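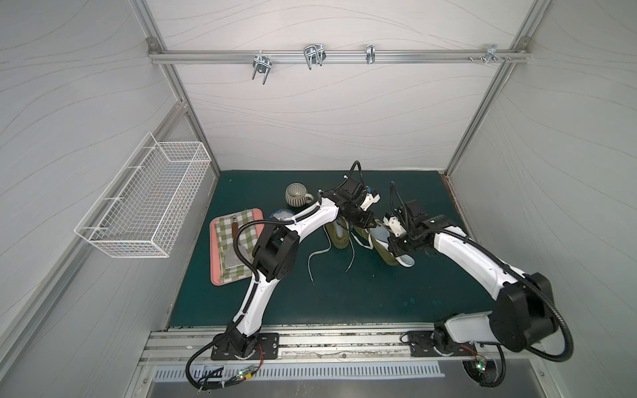

*Hooks on the rail, wire basket on the left.*

I moved to Clarnby for work in March of last year, and the thing I have spent the most time thinking about since then is walking. I sold the car before the move. The apartment is a little under two miles from the office, there is one bus, and it stops running at seven. So I walk, both ways, most days.

People ask how long it takes. It's 35 minutes if I go straight down Trikonwood Road and closer to 45 if I cut through the park, and I usually cut through the park. The road has a sidewalk on one side only, and it switches sides twice. You cross at the gas station and then again at the feed store, where there is no signal. In the morning this is fine. At half past five it is not, and I have stood there long enough to read every poster in the window.

The park path is gravel for the first part and dirt after that. When it rains the low section by the footbridge fills up and you have to go over the grass.

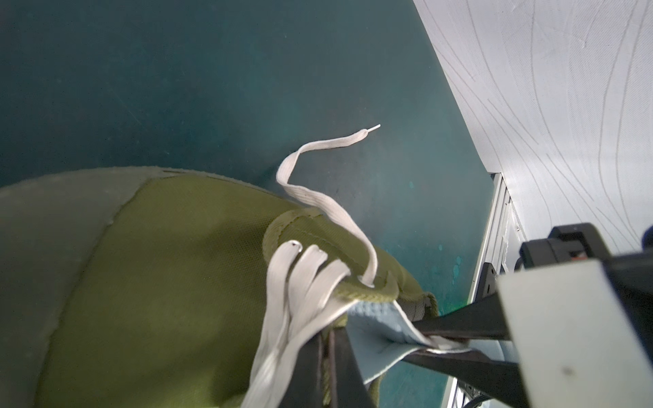 **Ulises Figueroa**
*Writer and editor of this blog*

I started out in canvas sneakers, the same kind I've worn since college. They are good for about eight months of the year. They're light, they bend where my foot bends, and they dry overnight if I pull the insoles out and loosen the laces all the way down. In January they are a bad idea. I bought a pair of boots at Benítez, the repair shop next to the post office that also sells a few used pairs, and paid $80 for them. They took two weeks to break in. I still switch back to canvas the first day it's above freezing.

Laces wear out before anything else. Mine go at the top eyelets, and they always go when I'm pulling them tight on the way out the door. I keep a spare pair in my coat now. Flat ones stay tied better for me than round ones, though my brother says the opposite and he walks more than I do.

The other thing I had to change was what I carry. The first month I brought a laptop, lunch, an umbrella, a water bottle and a book, and my shoulder hurt by Wednesday. The laptop stays at work now. The book stays home. I got a backpack with a chest strap, and I fill the bottle when I get there.

I don't track steps. I did for a while, and I found I was walking laps of the kitchen at ten at night to get to a number, so I deleted the app. I haven't lost much weight either, in case you were wondering. I do sleep better, and I save roughly $200 a month over what the car cost me in insurance and gas.

A few people have asked about the longer route out to Skivavthorpe. I've done it once, on a Sunday, and it's 10 miles each way with nowhere to buy food after the bridge. I took the bus home. I'd like to try it again when the days get longer, with sandwiches and an earlier start.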